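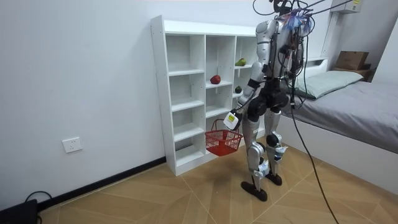
Living With Too Many Novels

Posted by Ruan Sibiya, 10 January 2018

I own 450 books and have read a respectable share of them. The rest are waiting for a long illness. What follows is how I keep them from smelling, leaning, or falling on guests.

Stand them up properly
Paperbacks lean the minute you take one out, and a book that leans all winter stays that way. Fill the gap with two or three lying flat. Big hardcovers can lie flat for good, biggest at the bottom, no more than 3 to a pile.

Don't pack them tight, either. You should be able to grip a spine by its middle and push the neighbors back a little. If you have to hook a finger over the top and yank, you will own a lot of books with no tops. 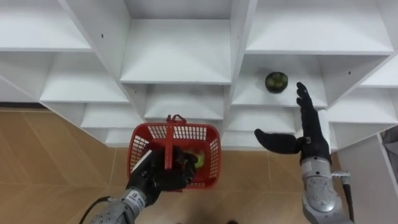 Square cubbies and a red basket.

The smell
Used paperbacks come with a smell. Put the offender in a lidded tub with an open dish of baking soda, not touching, and go away for a week. My copy of the third Flalside mystery took two rounds and still has a hint of somebody's basement, but so does the plot.

Real mold is another matter. If it's fuzzy, bag it and throw it out. You can find another copy of almost anything for less than the price of a nice sandwich.

Stickers on covers
Warm the sticker with a hair dryer on low for 60 seconds, then peel slowly from one corner. Rub off what's left with a clean white eraser. On shiny covers a dab of cooking oil on a cotton ball works too – keep it well away from the page edges. I learned that on page 188 of a Yazdani romance, which is now see-through at the good part.

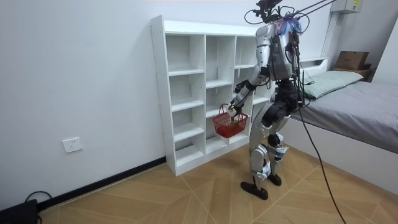
White cubby shelf against a plain wall.

Dusting
Hold the book shut and brush along the top, away from the spine. A cheap, soft paintbrush does it. I do mine every September, or say I do.

Lending
Write it down. Name, title, date, inside a kitchen cupboard where you'll see it. I have been waiting on volume one of the Ivel trilogy so long that I finally read two and three, and I have questions. 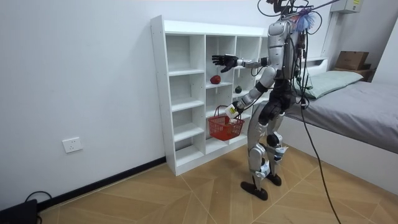
Open cubes, side view.

Bath readers
If you drop one in, stand it on end with the pages fanned and point a fan near it. Paper towels every twenty pages or so, changed when they get soggy. Once it's nearly dry, close it and put something heavy on top overnight. It will never be pretty again. Shelve it spine out and say nothing.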